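She Hasn't Dug a Hole in Her Yard in Years, and Her Tomatoes Are Better Than Mine

October 15, 2024

I went over to Trujillo Street to talk about cardboard, and I came home with a bag of dried beans, half a squash and a strong urge to rip out my front lawn. So you could say it went well!

The woman I went to see has gardened the same backyard since her kids were small. It measures 900 square feet if you leave out the driveway, and she does leave out the driveway, though there are pots all over it. She asked me not to use her name ("the neighbors already bring me enough zucchini") and I said fine, as long as she'd answer every dumb question I had. She did, mostly while walking away from me to go pull something.

Some background, for those of you who haven't been reading me long. I've tried to grow vegetables in heavy clay for four summers now. I dig, I add compost, I dig again, and by August I've got a brick with a pepper plant stuck in it. A reader wrote in after my last complaint and told me to stop digging and go meet the cardboard lady. I didn't know we had a cardboard lady. I wrote to her that same night.

"The first year I did it because my back went out," she told me. We were standing by the bean poles, or where the bean poles had been, because she'd pulled them that week. "I had a flat of lettuce that needed to go in and I couldn't lift a shovel. So I laid boxes on the grass and dumped compost on top and planted into that. I figured it would all die."

It didn't die. She had lettuce until the heat came, and when she poked a finger down through the bed that fall, the grass underneath was gone and the box mostly was too.

"I was mad, to tell you the truth. I'd been digging for eleven years!"

If you've never come across it, this is called sheet mulching, or lasagna gardening, or no-dig, depending on which aisle of the library you're standing in. You cover the ground with something that blocks the light but will rot, you pile good stuff on top, and you let the worms get on with it. Plain brown box cardboard is what most people use. She's tried newspaper (blows away before you can get the hose on it), old cotton sheets (fine, but ugly for a long time) and feed sacks, which she doesn't want to talk about.

What she wants is big pieces with no shiny coating. Tape comes off, and so do labels and staples. She doesn't worry about whether an edge is straight, and she doesn't own a box cutter anymore after what she called "the thumb incident." She folds and tears.

"People send me pictures and they've cut everything into these perfect rectangles, like they're laying tile," she said. "It's going under dirt, honey."
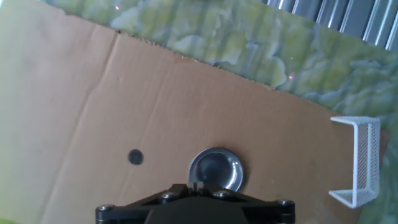 Where do you even get that much cardboard?

This was my big question, because my own recycling bin produces two cereal boxes a week and that's not going to cover a bed.

She laughed at me. "Ask for it! Everybody's trying to get rid of it." The appliance place is good if you catch them on a delivery morning. Bike shops are even better, she says, since a bike box opens up into one giant piece with hardly any printing. For a long time her main supplier was Cimport, a little housewares importer over by the rail yard, where the guys on the dock used to flatten a stack and leave it by the gate for her. They moved to a bigger building last year and she still sounds sad about it.

"I baked for those guys. Banana bread, all summer. It was a good arrangement."

She has rules about what she'll bring home. Anything that's had meat or grease on it stays behind. If it's got a waxy feel, no. If it's been bleached white or has color printed all over both sides, also no. A little black ink doesn't bother her. I asked whether the glue in the layers was a problem and she said she'd read up on it once and decided she had bigger worries, like the gophers.

The gophers got a good ten minutes of our conversation. I'm leaving them out because she used some words I can't print. The short version is wire under the bed before the cardboard goes down, and don't cheap out on the wire.

Then we got into how she lays it. She mows first, as low as the mower will go, and waters the ground until it's soft. Then the cardboard goes down with plenty of overlap, a full hand's width or more. She says this is where most people go wrong, and I felt my face get hot because I'd already gone wrong there. I tried this once along my side fence with the boxes just touching, and the Bermuda grass came up through every seam like it had been given directions.

"Bermuda will find a pinhole," she said. "Overlap it till you feel silly, then overlap it some more."

After that she soaks the cardboard. She's serious about the soaking. She'll stand there with the hose for half an hour. Dry cardboard sheds rain like a roof, and everything you plant above it just sits there thirsty. Once it's floppy she piles on compost, then straw or leaves. If she's planting seedlings right away, she pokes through with an old screwdriver. If she's got until spring, she leaves it alone.

I asked if it ever gets slugs. There was a long pause.

"Yes," she said. "Next question."
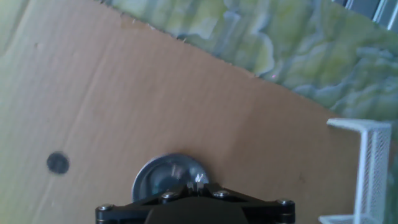

The beans, which are what she really wanted to talk about

I'd planned on an hour about soil. What I got was twenty minutes about soil and then the whole rest of the afternoon about beans, and I'm not sorry.

It started with one bean, a small speckled pole type she calls Kena. She got it in a trade at a fall swap, in an envelope with only that word written on it. She's never been able to find it in a catalog. It might be somebody's family bean, it might be a misspelling, it might be the name of the person's cat for all she knows. But it grew nine feet up a string in a summer when everything else in the yard quit (we had that awful stretch, you remember, and her back-porch thermometer said 91 at breakfast), and she's saved seed from it every year since.

"You can't buy it, so if I don't grow it, maybe it's gone," she said. "That's a terrible thing to do to a person. I can't go on vacation in September!"

These days she helps run a seed swap called Grustness. I asked where the name came from and she said it was a typo on the very first flyer, that the word was supposed to be something else completely, and that by the time they noticed, people had already started saying it. At their last swap they gave out 322 packets. She knows because she folded every one of them herself at the kitchen table while watching a baking show.

I asked her how a total beginner should save bean seed, and I'll give you her answer the way she gave it, more or less. Pick one plant, your best one, and tie a ribbon on it so you don't eat it by mistake. Leave the pods on till they rattle. If a long rain's coming and they're nearly there, pull the whole plant and hang it upside down in the garage. Shell them on a day when you've got company, because it's boring alone. Then spread them out in one layer someplace airy and out of the sun, and be patient.

"Everybody jars them too early. They feel dry and they're not. You bite one. If your tooth leaves a dent, wait another week."

She spreads hers on whatever's lying around. Old window screens, baking racks, pie tins, flat boxes (of course). There's nothing special you need to go out and buy, and she got a little worked up about this, because she'd seen a seed drying kit in a gift shop for the price of a nice dinner. 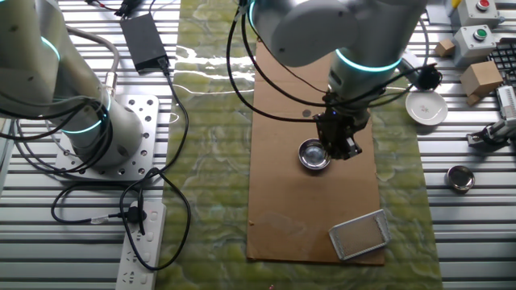

Bowl and tray on a long piece of cardboard.

Once they pass the bite test they go in the freezer for a few days, in a sealed jar, to take care of weevils. Then you let the jar come all the way back to room temperature before you open it. She was firm about that part. Open it cold and water beads up on the seeds, and you've undone your whole month of waiting. I've done exactly that with peas, so I just nodded.

I asked what she'd tell somebody like me, with the clay and the brick and the sad pepper plant. I think I was hoping for a product.

"Start small and start in the fall," she said. "Do one bed, the size of a door. Put your cardboard down, put your leaves on it, and go inside. Don't lift it up to look."

Can I look a little?

"You're going to look no matter what I say."

She's right, I've already looked. I put mine down the next morning, two big boxes from the bike shop downtown (they were so nice about it, they even carried them out to the car), overlapped till I felt silly and soaked till my shoes squished. There's a layer of maple leaves on top and a couple of bricks to keep the corners from lifting. When I peeked under one side there was one worm. I told my husband about the worm at dinner and then I told him again before bed.

The beans she gave me are in a jar on the windowsill right now, which she'd yell at me for, so they're going in the hall closet as soon as I finish typing this. I've got enough to plant one string of Kena and share a few. If you're local and you've got a spot for something that climbs nine feet, leave me a comment and I'll set some aside for you. First I have to figure out what to do with the other half of this squash.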